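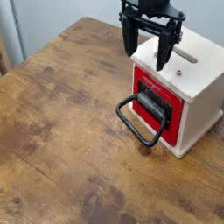
Isn't sodium-ion just lithium-ion with a worse battery inside? came the first reply to my post from the weekend, and I've been chewing on it through two coffees. Short answer: no. Long answer: this thread. Sorry in advance!

---

Quick background if you're new here. I build small test cells for a project called Metel. We make sodium-ion coin cells, run them until they get tired, and try to figure out which part got tired first. Tue 9 April was teardown day, so my head is full of this stuff and my hands smell like gloves.

---

So yes, sodium is heavier than lithium and the ion is bigger. You get less energy for the same weight. If you want a phone that's thin as a cracker, I wouldn't start with my chemistry. If you want something that sits behind a building and soaks up solar all afternoon, the weight matters a whole lot less.

---

Also, a thing I love: lithium cells usually need copper foil on the anode side. At low voltage lithium alloys with aluminum and chews it up. Sodium doesn't do that, so you can use aluminum foil on both sides. Cheaper, lighter, and I don't have to check which roll I grabbed (I still check. I have been burned by the wrong roll).

---

The catch is the anode. Ordinary graphite takes up lithium beautifully and hardly takes sodium at all from the usual electrolytes. So most of us use hard carbon — a messy, crumpled cousin of graphite with little gaps and pores all through it. You can make it from sugar, wood, nutshells, all kinds of things.

---

We have two hard carbons going right now. One is the powder Broltine sends us, very fine, very even, gets everywhere. The other is our own, which we call Pop after the noise the furnace door made the first time we baked a batch. There was no deeper thinking behind the name and now it's on all the labels.

---

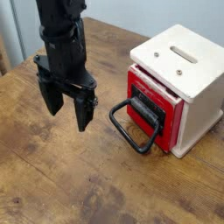 Pores are where hard carbon gets fussy. Too few and there's not much room for sodium. Too many that are open to the liquid and you waste a pile of sodium on the first charge, growing a skin over all that surface. What you want is plenty of space inside with a narrow way in. It's a bit like the little white box with the red drawer front and the black pull: lots of volume behind one small face. My Broltine cells are closer to that. Pop is more like a bookshelf, open all over, and it shows in the first cycle.

---

Someone will ask what the "skin" is. It's the SEI, the solid electrolyte interphase. Electrolyte breaks down on the carbon during the first charges and leaves a thin layer behind. A good layer lets sodium through and stops more electrolyte from breaking down. A bad one keeps growing, or dissolves a little and has to be rebuilt, and every rebuild costs you sodium you don't get back.

---

What we ran this time: 7 cells, all Pop, all from the same coating, at 40 °C. The Platen (our cycler, big gray thing, fan like a hair dryer) ran them for 175 cycles. Two of them started fading early. The rest were boring, and I mean that as high praise.

---

My money is on water. The electrodes dry under vacuum for 16 hours before they go into the glovebox, but the two bad ones came from the edge of the sheet, where the coating is thicker. I can't prove it from a couple of coin cells! Could be the separator. Could be me crimping right before lunch.

---

To the person asking why I don't just dry everything for longer: we tried. The binder gets brittle, and then the coating flakes when you punch the discs. I'd like to try a lower temperature and a longer time, and a thinner edge on the coating, but changing both at once would teach me nothing.

---

Back to the original question, then. A sodium-ion cell has its own anode, its own foil, its own cathode problems (a whole other thread, bring snacks). The layout is close enough that factories can reuse a lot of their equipment, and I think that's where the "just a worse lithium battery" idea comes from.

---

Next round starts in May, Broltine powder and Pop side by side on the Platen, same electrolyte, edges trimmed off. If you work with hard carbon and have a drying recipe you like, please send it over. I'll read anything, including the one that came in as a photo of a paper towel.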